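Flastby Play Kitchen Set, reviewed by Iestyn Kneath
Posted 2025-05-12

I bought this one back in February, after the old play food had finally gone the way of all play food (under the couch, mostly), and I've been meaning to write it up ever since. It cost me 80 dollars with postage, which made me wince a bit, but we've had a lot of fun out of it!

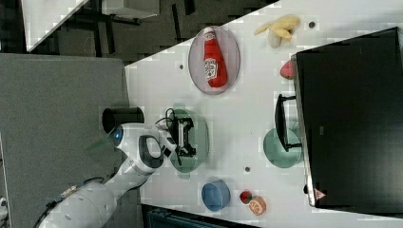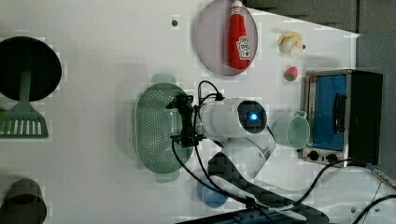

My favourite is the ketchup bottle, with its red lettering and white cap, and it goes on absolutely everything at our place, the strawberry included. The colours are lovely and soft on the plates, and the blue bowl gets borrowed for all sorts of things that have nothing to do with cooking. I'm fond of the peeled banana too, though my neighbour swore it was a dumpling and I've never quite been able to unsee it.

Now for the grumbles. The toaster oven takes up more of the toy shelf than I'd bargained for, so do measure first, and the mug handle is a snug fit for a grown-up finger if you're forever being served pretend tea, as I am. I'd also have liked a proper box to keep it all in. We use an old biscuit tin from Wundton and the oven just has to live outside it.

Would I buy it again? Yes, I would, and I've already pointed my sister towards it for her two.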